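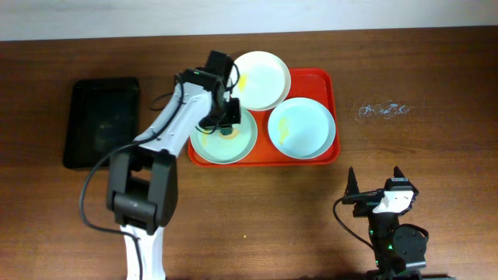

The town of Geria had one bridge, and for as long as my aunt could remember it had been about to fall down. Tourists came to photograph it before it did. They bought postcards of the bridge, slept within earshot of the bridge and went home a little disappointed that it had held.

Then the Ninomier company arrived, in June, and offered to repair it for free. All it wanted was its name on the railing. The mayor said yes before lunch and spent the afternoon being shouted at.

My aunt ran the hotel nearest the bank, and she shouted loudest. She had 60 beds to fill. Who would drive up a mountain to see a safe bridge? There was already one of those in Zapata, and Zapata had a bowling alley.

A meeting was held in the school gym. A man from the bakery proposed that the bridge be repaired but made to look as if it hadn't been. The engineer from Ninomier, a tired woman in good boots, said this would cost extra. How much extra? She named a sum and the gym went quiet. My aunt asked whether it could wobble a bit, just on weekends. The engineer wrote that down, or wrote something down.

In the end they settled on a creak. The company fitted it under the third plank – a sort of hinge, made by a firm called Fatix – and promised it would last 99 years without oil. You could hear it from the hotel terrace. Children jumped on it until they were called away.

The sign warning people to cross one at a time stayed where it was, freshly painted. The first summer brought more than 1000 visitors, and my aunt put up her prices.

The following spring the school gym fell down. She had postcards printed by the weekend.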